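Dinent Residential Services
Furnished Rooms: Fixtures, Doors and Floors
Frequently Asked Questions

Which rooms do these answers cover?
They apply to all furnished rooms in the Herrera and Lillora buildings. Residents of Plemetus should refer to the handbook issued with their lease, as the fittings there are different.

Who cleans the fixtures during a stay?
Residents are responsible for routine cleaning. Dinent cleans the room fully between tenancies and inspects it once a year, in January. Written notice is given before any inspection.

May I hang items on the wall rail?
Towels and light clothing may be hung on the rail. It must not be used to support shelves, plants or exercise equipment. If an end bracket becomes loose, please stop using the rail and submit a repair request.
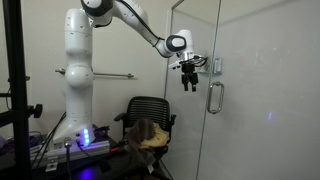

Clothing and cloths should not be left on chairs when a room is being vacated. Any item remaining at checkout is held at the front office for 50 days and then donated.

How should the glass door be opened and closed?
Please use the pull handle at all times. Pushing on the glass leaves marks and, over time, shifts the door out of line. Chairs should be kept clear of the door before it is opened -- most of the chipped edges reported to us come from contact with an armrest.

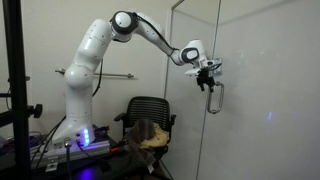 Glass door with metal pull handle. The office chair stands near the wall rail.

What may I use to clean the glass?
A soft cloth and a mild soap solution. Scouring pads, razor scrapers and products containing bleach are not permitted on the glass or on metal handles. Replacement of a scratched panel is charged at $825, including labor.

How do I care for the floor and the white base?
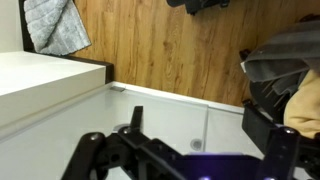 Wooden floors are to be swept weekly and wiped with a cloth that has been wrung out well. Steam mops may not be used. Particular care is needed where the low rim of the white base meets the wood, as grit collects along that line and scratches both surfaces. Sweep the edge first and then wipe the base with a separate cloth.

Is a deposit held against damage?
Yes. A deposit of $200 is held for fixtures and is returned after the final inspection, less the cost of any repairs. Ordinary wear is not charged.

Whom should I contact about a repair?
Herrera residents should write to Eulalia Henríquez, and Lillora residents to Riaan Steyn, in care of the front office. Requests received before 3 p.m. are reviewed the same day. Questions about charges are handled by Ivana Valdebenito in the accounts office.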